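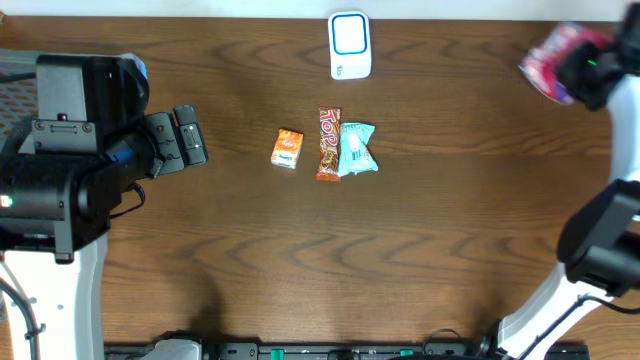

Snack bench, right gripper holding the pink and red packet, left one open.

Re: [flivton-users] Planner says "no feasible grasp" on soft wrappers

On the Flivton list, a Granovach user wrote:

> We upgraded in June and now the planner rejects
> nearly every foil packet. Cartons are fine. The log
> says "no feasible grasp" 771 times out of 1,000.
> Is our segmentation bad, or did the planner get shy?

Shy. The new release scores a grasp by how flat the surface normals are under each finger, and a crinkled wrapper has normals pointing at every wall in the building. A carton looks wonderful to it. A chocolate bar passes on a good day.

Try this before you retrain anything:

1. Set normal_window to 20. The default is tuned for boxes, by people who evidently like boxes.
2. Turn on merge_guard. When a light blue pouch overlaps the edge of the bar next to it, as in the still, the segmenter likes to hand you one large confident snack. The planner then aims for the middle of it.
3. Raise max_candidates to 500. It's slower. We at Ternmont decided we could live with slower.

One more thing, for two-arm setups. The collision checker still treats a held packet as a rigid box the size it was at pickup. If part of the wrapper hangs out to one side of the gripper, the checker has no idea. We pad the held object by hand in the scene file. The Costigan branch has a proper fix, and has had one "nearly merged" for as long as I've been subscribed.

If step 2 crashes on load, you have the old config schema. Delete the cached copy and run it again.

Could you post the full log with the candidate scores? The summary line throws away the useful part.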